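Pressemitteilung
31. Mai 2018

Skikberg erweitert Kindertextilien um gestreiftes Handtuch mit Hasenmotiv

Der Heimtextilienanbieter Skikberg nimmt ein neues Kinderhandtuch in sein Sortiment auf. Das Modell trägt den Namen Ferri und ist ab sofort im Fachhandel sowie über den eigenen Versand erhältlich. Es handelt sich um ein hellblau-weiß gestreiftes Tuch mit weißer Einfassung und einem kleinen Hasen als Motiv. Die Auslieferung an die ersten Händler hat bereits begonnen.

Ferri ist das erste Produkt der neuen Kinderlinie Flirkovari, die im Januar auf der Hausmesse angekündigt wurde. Die Linie richtet sich an Familien mit Kindern im Kindergarten- und Grundschulalter sowie an Kindertagesstätten, die ihre Waschräume einheitlich ausstatten möchten. Insgesamt sind sieben Artikel geplant, darunter Waschlappen, ein Lätzchen und ein Kapuzentuch. Die weiteren Teile folgen nach und nach.

Das Handtuch wiegt 500 Gramm je Quadratmeter. Der Flor ist in Wellen angelegt, sodass sich die Streifen auch mit der Hand ertasten lassen. Nach Angaben des Unternehmens war diese Oberfläche ein häufiger Wunsch aus den Kindertagesstätten. Der Hase sitzt mittig nahe der Unterkante und bleibt so auch dann sichtbar, wenn das Tuch längs gefaltet über einer Stange hängt.

Vor der Einführung wurde das Tuch in 414 Haushalten erprobt. Die Teilnehmer wuschen es über mehrere Monate in der eigenen Maschine und gaben anschließend einen Fragebogen ab. Kritik gab es vor allem am Aufhänger, der in der ersten Fassung zu kurz war. Er wurde für die Serie verlängert. Die Einfassung wurde schmaler genäht, damit sich die Kante nach dem Waschen leichter glattziehen lässt.

Zum Zusammenlegen empfiehlt Skikberg, das Tuch flach auf einen Tisch zu legen, die beiden unteren Ecken zu fassen und die Kanten nach oben zu führen. Danach wird es noch einmal quer gefaltet. So passt es in die schmalen Fächer, die in vielen Kindertagesstätten üblich sind. Eine gezeichnete Anleitung liegt jeder Packung bei. Gewaschen wird Ferri bei 60 Grad, der Trockner ist auf niedriger Stufe möglich. Weichspüler sollte nicht verwendet werden.

Die Erstauflage umfasst 3.503 Stück. Den Vertrieb an Einrichtungen übernimmt der Großhändler Zinent, bei dem auch Muster angefordert werden können. Einzelstücke gibt es nur im Fachhandel und im Versand. Eine zweite Farbstellung ist in Vorbereitung, ein Termin steht noch nicht fest.

Das Kinderhandtuch in Hellblau und Weiß:

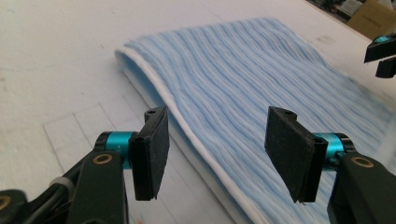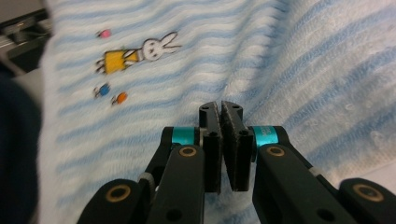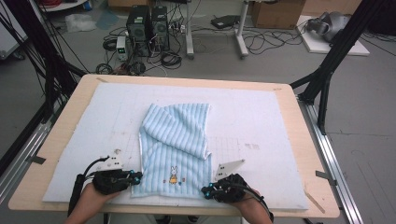
Bei Zinent heißt es dazu, die Nachfrage der Einrichtungen gehe vor allem auf die Streifen zurück. Einfarbige Kinderhandtücher würden in den Gruppen leicht verwechselt, und mit einem Motiv allein sei das Problem nicht gelöst. Man habe sich deshalb früh für mehrere Farbstellungen ausgesprochen und hoffe, dass die zweite noch vor dem neuen Kindergartenjahr lieferbar sei.

Händler erhalten Preisliste und Bestellformular auf Anfrage bei der Skikberg-Pressestelle. Der Abdruck dieser Mitteilung ist frei, um ein Belegexemplar wird gebeten.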